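Getting through the first weeks after a separation

Hello again, everyone, and a warm welcome to those of you who joined the Hidholm list over the winter! Several of you have written asking how long it should take to feel like yourself after a marriage ends, and I wish I had a number to give you (I was married for six years and it took me longer than I'd like to admit).

What I can pass on is something Edith Ccori told our Sunday group, and it has stayed with me. She kept one meal a day that she sat down for, at the table, with the phone in another room. Some nights it was only toast. She said it gave the evening a shape again, and she slept a bit better for it. 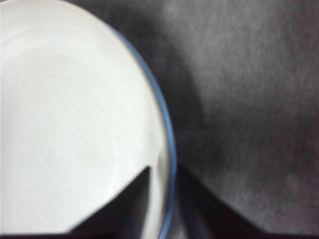
If your ex still rings most evenings, it's perfectly all right to ask for a set time to talk about the kids or the bills, and to let the other calls go. Tae-yang Kong will be leading a session on exactly this, with tea beforehand, and you're welcome to bring your sister or a neighbour if walking in alone feels like too much. Do drop me a line if you need a lift.

Edit Juhász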